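Residential Services > Living in Halls > Room Care > Clearing a Shared Bed Surface

How to Clear and Sort a Bed Surface in a Shared Bunk Room

Share this page (19)

This guidance applies to residents of Selter House and Drasten House who occupy shared bunk rooms. It sets out the method residents are asked to follow when small belongings have gathered on a bed or other flat surface and need to be put away before a linen change, a room inspection or a move to another room. The same method may be used at any other time of the year.

Residents who live in single rooms should refer to the separate page on end-of-term clearance.

Before you start

Agree with the others in the room which surface is to be cleared. Where belongings are mixed, each resident should be given the chance to remove their own items first. Do not sort another person's letters, medicines or documents without their permission.

You will need:

- one open box with firm sides, large enough to hold small loose items
- one bag for general waste and one for recycling
- a dry cloth
- a few twist ties or short lengths of string for cables

A foam box of the type used for chilled deliveries is suitable, provided that it is clean and has no lid attached. Cardboard boxes may be collected from the Lemum building between 8 am and 3 pm. Boxes that have held raw fish or meat must not be used for personal belongings, even after washing.

Step 1. Place the box

Put the box on the surface itself and leave enough space beside it to sort. A box on the floor means repeated bending, and in a narrow room it blocks the way to the ladder. If the bed has a cloth or cover on it, leave this in place until the final step.

Step 2. Remove waste

Waste should be dealt with before anything is packed. Used tissues, empty wrappers, fruit packaging and torn bags go directly into the correct waste bag. Clear plastic bags should be opened and checked, as small items are often left at the bottom. Food packets which are still sealed may be kept, but must be stored in a closed container in the resident's locker and may not be left on a bed overnight.

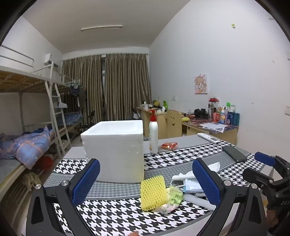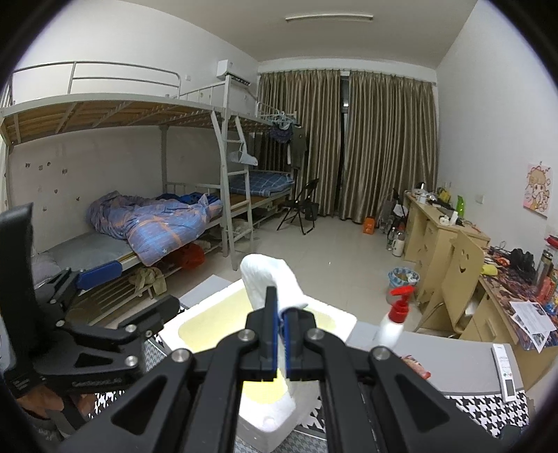 Step 3. Sort what remains into groups

Sorting is quicker when items are grouped by where they will be kept. For most rooms the groups will be toiletries, electrical items, clothing and paper goods. Bottles with a pump, such as the white one with the red top standing beside the foam box, belong with toiletries and should be kept upright at all times. Turn the pump head to the locked position where the bottle has one. If it does not, stand the bottle in a corner of the box with a folded cloth against it.

Electrical items should be kept apart from anything that may leak. Telephones are to be returned to their owners at once and should never be packed in a shared box. The remote control for the air conditioner belongs to the room and must stay in it. Replacement remote controls are charged to all occupants of the room in equal shares.

Coil each cable loosely and secure it with a tie. Tight winding damages the cable near the plug. Masks and similar hygiene items should stay in their wrapper until required.

Step 4. Deal with clothing

Socks and other small garments are easily lost among packaging. Lift them out one at a time, pair them if possible and place them in the laundry bag or locker. Clothing may be hung from the bunk rail for short periods, but it must not cover the window or obstruct the air conditioner. Heavy coats should be kept in the locker.

Step 5. Fill the box

Place flat and heavy items at the bottom and light ones above. Rolls should be laid on their side. Do not fill the box above the rim. Foam boxes crumble at the edges when they are overfilled or lifted by one side, and the loose pieces are difficult to remove from bedding. Use both hands beneath the base.

A label with the room number and bed letter should be fixed to the side of the box. Labels are available at both reception desks.

Step 6. Finish the surface

Once the surface is clear, remove the cover, shake it outside the room and wipe down the bed rails with the dry cloth. Fold blankets and quilts and place them at the foot of the bed. Mattresses should lie flat with no items stored underneath.

Storage of boxes

Boxes may be kept under the lower bunk for the duration of the stay. Boxes left in corridors will be removed to the Zamani store and held for 19 nights, after which unclaimed contents are disposed of. Items found by cleaning staff are held at the same store under the same terms.

Residents who are unable to lift or carry a box should ask at reception for assistance. Requests made before noon are normally met the same day.

Viewed 2,959 times | 3 comments

Contact Residential Services | Copyright Selter Residential Services. All rights reserved. | Back to top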